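Speaker notes: What we learned from letting the public in
Talk by Veikko Miettinen, Nornosico open day recap, Jun 25, 2019

Slide 1. Leave this one up while people find seats.

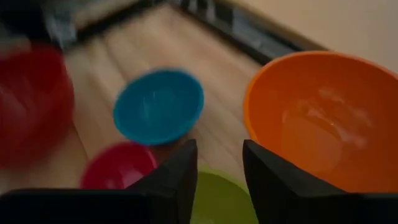

So hi everyone, thanks for coming over after lunch, I know the room is warm and the chairs are not great. I'm Veikko, I look after the demo side of things at Nornosico, and I want to talk about our open day. How we planned it, what people did once they got in the door, and what I'd change before we do it all again in September.

(Ask for hands: who here has run a public demo? Who has had one go wrong in front of somebody's grandmother? Wait for the laugh. If no laugh, move on quickly.)

Slide 2. Why bother

I'll be straight with you, I was against it. We had a paper to finish, the arm had a cable I didn't trust, and Poleneck (that's our tidying project, for anyone who missed the morning session) was at that stage where it works beautifully at eleven at night when you're alone with it. But our neighbours in the building kept asking what the noise was. And the people who give us the space wanted to see something for their trouble, fair enough.

So we said yes. We put a notice up at the library and one in the bakery, and I figured we'd get a couple of dozen people and some kids.

We got 393. I have the sign-in sheets! Some of the names are clearly made up, but still.

Slide 3. What we showed

The job was bowls. Coloured plastic bowls on the floor, and the arm goes and gets them, one after another, and stacks them up. That's the whole show. I had grander plans with a dishwasher and a tea towel, and I'm very glad I was talked out of them.

Why bowls are good, for those of you planning your own:

Everyone has them at home, so you don't have to explain anything. Each one's a different colour, so people can call out which one they want next, and they will, loudly, whether or not you invite them to. A rim is a thin thing to grab and it curves away from you, and a visitor can see for themselves that it's a bit tricky. Also they bounce. I can't stress this enough. Our first rehearsal was with crockery from the kitchen, and I owe Nieminen downstairs two cereal bowls.

(Don't tell the whole crockery story, it takes four minutes. Save it for the pub.)

The floor was another choice we argued over. Our bench is the right height for the arm and the wrong height for a six-year-old. Once we moved down to the floor the little ones could sit behind the tape and be level with the action, and the adults crouched down too, which I didn't expect. It changes the mood. People who are sitting on a floor ask better questions.

Slide 4. The wrist camera on the big screen

Okay, this is my favourite bit. We had the feed from the wrist camera going up on a big screen beside the arm. I thought of it as decoration, a bit of movement for the people at the back. It ended up being the thing everybody watched!

You get the two black fingers coming up from the bottom, always there, like the bonnet of a car when you're driving. And when the arm swings, everything smears. Colours go soft, edges double up. A retired bus driver stood there for ages and then said to me, "How does it see anything in that?" And I started giving him my usual answer and realised I didn't have a short one. I've been working on a short one ever since. The best I've got is: it doesn't need every picture to be a good one, it needs the next good one to come soon enough. If anybody here has something better, please come and find me.

The other thing people picked up on was size. From the wrist, whatever's closest looks enormous. Kids would see a bowl looming on the screen, then look at the real thing on the floor, then back again, and you could see them working it out. I've tried to teach that to students with a whiteboard and it never went in half so fast.

(If running late, skip to slide 6.)

Slide 5. Things that went wrong

Sunlight. We did all our rehearsing with the blinds down, and on the morning somebody opened them to be friendly. Shiny plastic and direct sun, you get a great white patch inside the bowl and the colour just goes. Blinds came down again, the room got gloomy, and the camera blur got worse. You can't win, but you can pick which way you lose, and I'd pick gloomy.

The stop button. We had one, it was big, it was red, it was on the table. It got pressed 16 times, and exactly none of those were emergencies. Next time it goes on a lanyard around the operator's neck. Please don't put a big red button at toddler height.

My voice. I did the commentary for every single run and was croaking by mid-afternoon. Swap people out, even if you think you're the only one who can do it. You're not. The student from Ostach who took over from me was far better, she let the silences happen and people filled them with questions.

And the drops. Of course it dropped some. The first time it happened the room went "ohhh", as if someone had fallen off a bike, and I jumped in with an apology and an explanation about grip force. Terrible instinct! By the afternoon I'd learned to just say "have another go" to the arm, and the kids picked it up, and then you had a whole room cheering when it went back for the same bowl. I'd nearly like to build a drop in on purpose now. (I'm kidding. Mostly. Look at the safety people when you say this.)

Slide 6. What people asked

I wrote down as many as I could on the back of the run sheet. By a mile the most common was "does it know what a bowl is?" Second was "can I buy one?" and third was what it costs, usually from the same person once they'd thought about it.

My favourite came from a girl who'd sat through almost 5 runs in a row. She asked if it minded picking up after other people. I told her it was the only one in our lab that didn't.

The hardest was from a woman who cares for her husband at home. She wanted to know when, as in which year, something like this would be able to help her with the floor, because bending down is what does her back in. I didn't have a year to give her. I said we were still working on bowls. She was kind about it, and left her phone number in case we ever wanted to see a real kitchen. We've been out there since. Her kitchen has taught us more than our lab has this season, and I'll show some of that work another time.

(Slow down here. Drink some water.)

Slide 7. For September

Changes we've already agreed on: shorter runs with a proper gap between them, two operators, blinds down from the start, a second mat so the back row can sit. We're keeping the bowls and we're keeping the wrist view on the screen. I'd like visitors to be able to lay out the bowls themselves before each run, wherever they like inside the tape. I've been told this is a bad idea. We're going to try it anyway.

If you want the run sheet or the floor plan, I've got paper copies at the front, and the tape measurements are on the back of it.

Questions. (Repeat each one into the mic, you always forget.)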